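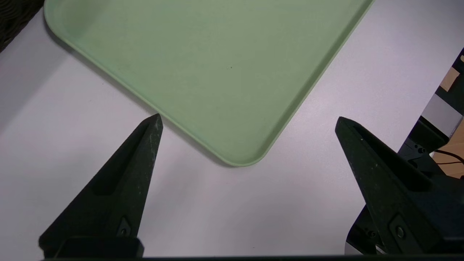 Light green plastic tray on the white tabletop, handling room, Cerley.

Visit report: Hendriks tray works and wash trial, Cerley

The Hendriks site at Cerley moulds trays, tubs and shallow bins for canteens, bakeries and hospital kitchens. It opens to trade visitors twice a year. I attended the November session, which began at 9:30 am with sign-in and boot covers and finished shortly after lunch. The group was split into two parties. Mine did the floor in reverse order, starting at finished goods and ending at raw material, so these notes follow that order.

Handling room

The first stop was the handling room, where finished trays are set out on plain white tables so that visitors can look at them under even light. The light green tray is the one I spent the most time with. It has rounded corners and a raised rim, and the flat inner surface is a duller sage green with a matte, slightly mottled texture. The rim reads as a paler band where the light falls along it. There was a tiny dark speck near the middle of the flat area. I did not establish whether it was in the plastic or sitting on it.

Hendriks sells this tray as the Zememik. The catalogue gives a wall-to-base transition with a generous inside radius, intended to let a cloth or a spray jet reach the corner. Running a thumb along the inside, I found no step where the rim meets the base. The underside has a shallow moulded foot. The matte texture is cut into the tool and is offered in one grade only. A gloss version was dropped from the range because it showed cutlery marks within weeks of going into service.

Colour is handled by masterbatch, and the minimum run for a non-standard colour is 500 trays. Standard colours can be ordered in cartons of 18. Our own canteen uses green for cold food and would stay with the standard colour.

Inspection

Trays come off the line to a bench where the rim is checked against a flat plate. A tray that rocks is set aside and rechecked once it has fully cooled. The operator told us that most rockers settle flat overnight and are then passed. I asked for the acceptance limit and was given a printed sheet, which lists the permitted gap at each corner but does not say at what temperature it is measured. I have written to ask.

Surface marks are judged by eye against a board of reference pieces. The board is kept in a drawer to stop it fading. Specks below a certain size are accepted on the base and rejected on the rim, on the grounds that the rim is what the customer handles and sees in a stack.

Wash trial

The wash trial was the reason for going. Hendriks runs a conveyor dishwasher made by Firnton in a side bay, with hot rinse and a blower section. The trial loop had reached 145 cycles on the morning of the visit. Cycled trays were laid next to unwashed ones. The colour difference on the base was slight and I would not have picked it without the comparison. The rims were another matter: several had whitened at the corners, where they knock against the conveyor pegs.

Drying is still the weak point. Plastic trays hold less heat than the steel ones we use now, and water sits in the foot recess. With the blower on full, the trays I handled were dry on the upper face and damp below. Racking them at a slant improved this. Racking takes bench space, and our wash-up has little to spare.

Noise in the bay was high and some of the explanation was lost. Visitors with hearing aids would do better to ask for the written handout first.

Moulding hall and raw material

The moulding hall was viewed from a marked walkway. Two of the presses were running, one on tubs and one on bins, and no trays were being made that day. Cycle time for the tray was quoted as 41 seconds. Runners and rejects are ground beside the press and fed back at a fixed proportion, except for white, which takes virgin material only. The silo area was closed for cleaning and we saw it through a window.

Practical notes

Parking is on gravel behind the north building and the sign faces the wrong way if you arrive from the highway. Closed shoes are required. Lunch was sandwiches, served on trays from the previous range, with the sharper corners.

Follow-up: request one carton of the Zememik in light green for a four-week trial in our own dishwasher; obtain the measuring temperature for the flatness check; ask Firnton whether the conveyor pegs are available with a soft cap.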